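Visita ao laboratório da Treltura: ensinar um robô a arrumar pacotes à mão

Fui em abril às instalações da Treltura, em Dilholm, num grupo de visitantes ligado à formação profissional. A manhã foi dedicada a uma única coisa: como se mostra uma tarefa a um robô, primeiro com uma pinça na mão e depois por comando remoto.

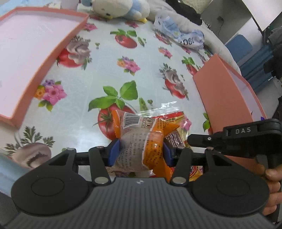
A pinça de mão

Fomos recebidos por Malathi Mudaliar, que coordena a recolha de demonstrações. A tarefa do dia era pegar em pacotes de snacks pousados numa mesa e metê-los numa caixa. A pessoa segura a pinça, aproxima-a do pacote, fecha os dedos, levanta e larga. Uma câmara montada na própria ferramenta grava tudo, e essa gravação serve depois para treinar o braço.

As pontas dos dedos têm almofadas azuis, e é por elas que o pacote fica preso, uma de cada lado. O corpo é preto e cinzento-escuro, mais largo do que eu esperava, e com as articulações à vista. Pega-se nele de lado. Ao fim de poucos minutos o pulso começa a queixar-se, e quem faz isto todos os dias troca de mão ou de posto com frequência.

A toalha da mesa chamou a atenção do grupo. É brilhante e está cheia de tomates, cogumelos e flores estampados. Perguntei se não seria mais simples usar um fundo liso. Malathi Mudaliar respondeu que já tinham trabalhado com mesas lisas e que o braço se atrapalhava depois em casas de pessoas, onde há padrões, reflexos e objetos que não têm nada a ver com a tarefa. Agora trocam de toalha entre sessões e deixam outras coisas na mesa, como um boneco de peluche em forma de pássaro.

A nossa vez

Cada visitante pôde fazer 5 demonstrações. As minhas duas primeiras foram rejeitadas. Na primeira fechei os dedos depressa demais e o pacote rodou. Na segunda hesitei a meio do caminho, voltei atrás e tornei a avançar. Anitha Sundaram, que fazia a revisão, explicou que a hesitação é pior do que uma falha limpa: o modelo aprende também as paragens.

As regras que nos deram eram curtas. Começar sempre com os dedos abertos. Manter a outra mão longe do objeto. Não apertar mais do que o necessário, porque o plástico cede e esconde-se entre os dedos. Largar só quando o pacote já estiver dentro da caixa - nunca atirar.

As três que me restavam passaram. Um colega do grupo, professor de mecatrónica, teve todas aceites à primeira e pediu para repetir com os olhos no monitor em vez da mesa. Saiu-lhe bastante pior.

Comando remoto

Na sala ao lado fica o posto a que chamam Purka. São dois braços na bancada e dois comandos iguais do lado do operador. Sreekumar Panicker fez a mesma tarefa sentado, a dois metros dos braços. O movimento é mais lento e percebe-se menos a força que se está a fazer. Em compensação, o que se grava é exatamente o que o robô fez, com o alcance e os limites dele.

Na ferramenta de mão acontece o contrário. Uma pessoa chega a sítios e ângulos que o braço não consegue repetir, e parte das gravações tem de ser deitada fora por isso. Perguntei qual dos métodos preferiam. Usam a pinça para juntar volume e o comando remoto para as tarefas em que o contacto é delicado.

Para uma tarefa nova pedem no mínimo 100 demonstrações aceites antes do primeiro treino. No caso dos pacotes estavam a trabalhar 4 pessoas por turnos.

O braço a trabalhar sozinho

A última paragem foi a demonstração com o braço já treinado, numa mesa com outra toalha. Vimos várias tentativas. Com os pacotes deitados correu bem. Com um pacote encostado à parede da caixa, o braço desceu, tocou-lhe, subiu e repetiu o gesto até Bernardo Cordeiro o parar. Disse-nos que faltam gravações dessa situação e que iam fazê-las nessa mesma tarde.

Notas práticas

As visitas são de manhã, para grupos pequenos, e marcam-se com Zübeyde Ateş na receção. Convém ir de mangas justas, que as largas tapam a câmara da pinça. O estacionamento fica nas traseiras e a entrada faz-se pelo portão lateral. Não há cantina no edifício; almoçámos no café do outro lado da rua.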